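Notes for the open day talk, Tandby hall, Mar 4, 2018

Slides are on the stick, clicker is in my coat. Start on time even if people are still getting coffee!

Hi everybody, thanks for coming out. I'm Radu Dumitrescu, I look after the small-objects work at Drilitz, and I've got twenty minutes before they let you loose on the demo tables. (Pause. Wait for the door to close.)

So, who was at the February visit? Hands up. Okay, you folks can skip my first joke, you've heard it.

For everybody else: we teach grippers to pick up household stuff. Picking up a box is pretty much a solved thing if the box is stiff and sits where you expect it. Picking up what's at the bottom of somebody's catch-all basket is a whole different afternoon, and that's what I want to talk about.

SLIDE 2, the numbers. Don't read them all out. We set out to record 3,000 picks by hand and ended up with 3,216, mostly since Iordache kept going through lunch. Of those we threw out 314. Say why: fingers closed on air, the item got dragged along instead of lifted, or the person holding the tool changed their mind halfway. People laugh at that last one, let them.

SLIDE 3, why by hand. A person holds the gripper and does the job with it, so the recording already has the same fingers the robot will have. You feel every bad angle in your own wrist. I did two hours on the Tonby arm first with a joystick and I was ready to go home, and then I picked up the handheld one and had the hang of it before my tea was done.

Mention the tape on the floor at table two. Please stay behind it when the arm is live. Kids too!

SLIDE 4, leave it up for a bit and drink some water.
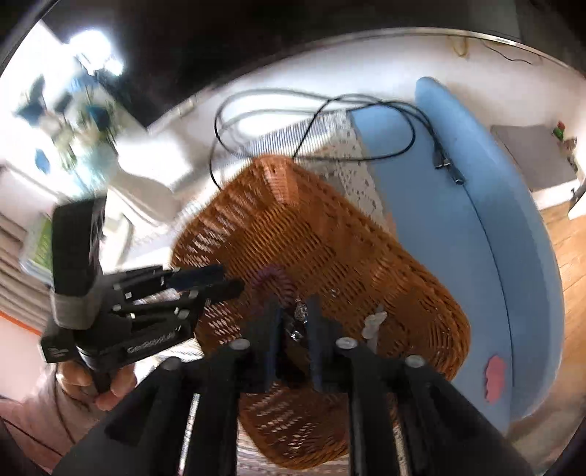
Does the gripper need to know what an object is before it picks it up?
Mostly it needs a decent idea of the shape and of where two fingers can get around it. Names help later, when you want things sorted.

Then go on to small items in baskets. The walls get in the way of the fingers, so you have to come in from the top and fairly straight. Springy things like coiled hair ties squash and then pop out sideways. Shiny things fool the camera. I can talk about shiny things for an hour, so DON'T.

SLIDE 5, what's next. We'd like another 2,000 picks, and this time from people who've never held the tool. That's you! Sign-up sheet is by the coats, it takes ten minutes a turn and you can quit whenever you like.

Thank the Tandby crew for the hall and the extra power strips. Questions, then point everybody to table one.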